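Second arm: buy now or wait for June?
Forum > Small workshop automation > Kit and budgets

pemico_prys
We've got 800 left in the pot and I'm itching to spend it! Grelten do a spare set of fingers, or I could put it towards the second-hand arm at Bomcombe. Go on, talk me into one. 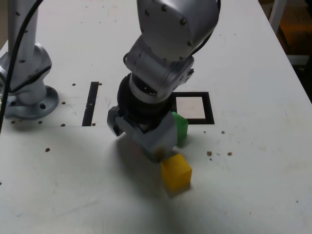

tabletop_wh
Fingers, every time! An arm is only the first bill, then come cables, mounts and a bench to bolt it to. Grey plastic fingers like those are fine for little blocks, but I'd want a softer pair before trying anything awkward. And budget for a new top, screw holes breed.

powell48
Disagree with Warrick. Fingers are cheap, so print them. Get the arm and keep 30 back for bolts.

pemico_prys
Ooh, printing! Hadn't priced that. How long do yours last?

powell48
Eight weeks of daily use, last lot.

tabletop_wh
Mine didn't manage two. Still say buy them.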